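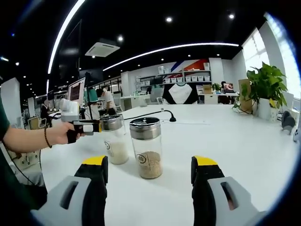

Montserrat thinks glass is the wrong choice for dry goods on a shared table, and she told me so before I had my coat off. Her case is weight and breakage. Mine is that I can read a fill level through glass from across the room, and that a steel lid doesn't take up the smell of whatever was in the jar last. We left it there.

2022-10-05. Notes on the jars, written up the same evening.

Rice first. The rice jar stood at its lower half, which in this size I call 300 grams without weighing. I weighed it anyway after lunch and got 329, jar excluded. My eye is reading low. The grain jar next to it was about half full. I have been calling that one buckwheat since the label on the refill bag got wet, and I'm still not certain. The grains are light brown and small. Millet is possible. I'll cook a spoonful at home and find out.

The round labels stay on. I considered soaking them off and writing the contents on tape, but tape on glass leaves a gray edge within a month and then I have to clean that too.

Lids. The thread on these is short, less than one full turn from first contact to tight. If the lid starts level it seats. If it starts tilted it binds at a quarter turn and feels closed when it isn't. The test is to lift the jar an inch by the lid alone, over the table, with the other hand under it. I did this for each jar and wrote the result in the Stasby notebook, the one with the squared pages. One lid needed backing off and restarting. There was a single grain of rice on the rim.

Rim cleaning, for my own reference: dry brush, then dry cloth. No damp cloth. Moisture on the thread ends up under the lid and the salt cakes from the top down.

I ordered a set of silicone rings from Wukier in the spring to go under the lids. They are 64 mm across and a little too thick for this thread. They hold air out well and then hold the lid on as well, to the point where I needed a rubber glove. Taken out again. They're in the drawer with the Bultov funnel.
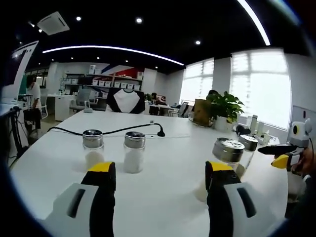 Why not label the salt and the sugar by shape of jar, Boonmee wanted to know, and use a square one for salt. It's a reasonable idea. White granular contents in clear glass are the one real fault in the system, and I have put salt in my tea twice this year. The objection is that square jars don't empty cleanly at the corners. I said I would try one from Tlapale in November, when the next order goes in.

Until then the procedure is to taste one grain. Slow, but it works.

Tilting. Granular stuff packs down if a jar stands untouched, and a tilt of some 30 degrees with the lid on loosens it better than shaking does. Turn it, tilt it the other way, stand it up. Shaking drives the fines to the bottom and leaves dust on the inside of the lid.

Spacing on the table should be one hand width between jars. Closer than that and the second lid gets knocked while I'm opening the first.

Also moved the plant a little back from the window end. Two leaves yellow underneath.

To do: refill bag into a dry tin. New brush. Grain test.

Comments

dorsetpantry: We cut a paper ring and put it under the salt lid. Red for salt, nothing for sugar. Cost nothing.

Hal M.: If the lid binds at a quarter turn, turn it backward until you feel it drop, then go forward. Works on any short thread.

kettle_and_co: Was it buckwheat?

Contact | Copyright, all rights reserved | Back to top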